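About the Venodau Household Tasks Laboratory

The Venodau Household Tasks Laboratory is a teaching and research unit of the Kestport School of Applied Engineering. Our staff and students study one practical question: which of the ordinary jobs done in kitchens, laundries and small workshops can a machine now do well enough to be left alone with them?

Our answer, at present, is a short list. Machines in our care can clear a table, sort cutlery and move food from a plate to a pan under known conditions. They remain slow at folding and unreliable with anything that is soft, slippery or partly hidden. We publish both kinds of result, and we ask our students to report a failed run with the same care as a successful one.

What We Study

The kitchen program, known within the school as Tatlı, is our largest. It consists of 200 short tasks drawn from everyday cooking and cleaning. Each is written as a single plain instruction, such as "put the eggplant in the skillet" or "move the tomato to the plate." A person would give such an instruction without a second thought. For a machine with two hands it raises several questions at once, including which hand should reach, how firmly to hold and where the other hand should wait.

Tasks are attempted in simulation before they are attempted on equipment. A simulated tabletop can be reset in a moment, and a dropped pan harms no one. It also allows us to change one thing at a time, such as the place of a cutting board or the color of a plate, and to learn whether the machine has understood the task or has only memorized the layout.

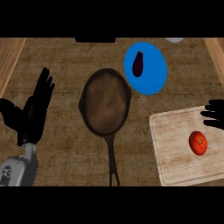

How We Judge Results

A task is entered as complete only when a machine has attempted it 1000 times in simulation and the full record has been reviewed by a member of staff. Partial success is recorded separately. An object that reaches the right place but is released from too great a height is marked as a fault.

The Skorley workshop program applies the same rules to shop-floor work, including bin sorting, light packing and the handing over of tools. Its current record holds 1174 reviewed attempts on physical equipment, of which 501 were completed without help from an operator. We regard this as fair progress and as a clear sign that supervision is still required.

Teaching and Visits

Undergraduate students join the laboratory in their third year and are assigned to one program for two terms. Graduate places are offered each March. Schools and local employers may request a visit through the Kestport front office. Visitors are shown current work in both programs, including tasks that have not yet been solved.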